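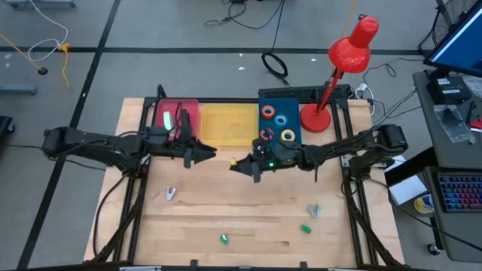 Kiyoshi Kinoshita wants to know when one of these things will put away his groceries, and he would like the answer in years. Haruto Takagi gets the same question from his relatives. He has stopped giving them a number.

"I used to say five years," Takagi says. "Then five years went by and I had to say it again. Now I tell them what the arms can do this month and let them work it out."

Takagi runs the bench work at Grameo, where a small team teaches pairs of robot arms to tidy up. The jobs are the kind a person does while thinking about something else. Pick up the loose things on a table, decide which tray each belongs in, put it there, go on to the next. Tape goes with tape. Clips go with clips. He has been at it since before the company had its own space, and he talks about it the way a shop foreman talks about a slow but steady hire.

I asked him first whether the machines can do household chores yet.

"Pieces of chores," he says. "If you mean the whole chore, start to finish, in a house it has never seen, then no. If you mean clearing small things off a table it knows, yes, most of the time."

Most of the time is a phrase he can back up. The team logged 2148 pick attempts in October, and he went through the failed ones himself. There were 209. Some were plain drops. A good many were grasps that closed on the edge of something and pushed it away. The ones that bother him are those where the arm picked up the right object, carried it well, and let go over the wrong tray.

"A drop I can fix with a better grip or a slower approach," he says. "Wrong tray means it didn't understand what it was holding. That takes longer."

Why two arms, when one is cheaper? Takagi says one arm is fine for plain sorting and they ran that way for a while. The second pays off when something has to be held still while something else is done to it, like opening a bag or peeling tape off a roll. It also makes everything harder to program. The arms have to stay out of each other's way, and early on they spent a lot of the day waiting for each other.

"Like two people at a narrow door," he says.

Small objects are still the worst. A clip can land on its side or flat, and each way needs a different approach. Rolls of tape are friendlier, with a hole in the middle and a shape that doesn't change much. Cloth he calls a separate career. Clear plastic gives the cameras trouble, and he would be happy never to see another sandwich bag.

Speed is the other complaint he hears. A table that a person clears in a minute takes the arms a good deal more than that, and he doesn't expect to close the gap soon. He doesn't think it matters much at home. "If you're out of the house, who cares if it takes 60 minutes? In a shop it matters. In a shop everything is by the piece."

The shop side is where Masanobu Ogura comes in. He manages the packing floor at Jodero, a hardware distributor, and spent part of the summer looking at whether arms like these could take over returns. Returns come back in mixed bins, with parts from several orders thrown together, and people sort them by hand.

"It's the job everybody wants to get off of," Ogura says. "So I was hoping."

He came away with a partial yes. For bins of boxed goods he thinks the arms could do the work now, with a person close by. For loose parts he would wait. His sorters know by feel when two fittings are different sizes. They also notice when something is cracked, and the arms he saw would have put a cracked part back on the shelf with the good ones.

He also raised a point I hadn't thought of. When a sorter isn't sure, she asks the person next to her. "The machine has to be told it's allowed to not know," he says. "Otherwise it picks an answer and keeps going."

Takagi agrees with that, mostly. The current setup can set an item aside if its confidence is low, but then somebody has to go through what was set aside, and on a bad day that's a lot of items. He has tried the cutoff in different places and doesn't like any of them yet.

What would he trust the arms with in his own kitchen? He takes a while to answer. Flatware out of the dishwasher and into the drawer, he says, if the drawer was already open. Recycling, probably. Putting the kids' markers back in the cup. He would keep it away from glasses, and from anything with a blade - at least until the drop rate is a lot lower.

Groceries he puts further off. Eggs, a bag of oranges, a loaf of bread and a gallon of milk are four different problems, and the refrigerator door is a fifth.

The next round of tests at Grameo starts with the clips again. Takagi wants 2 clean weeks on those before he adds anything new to the table.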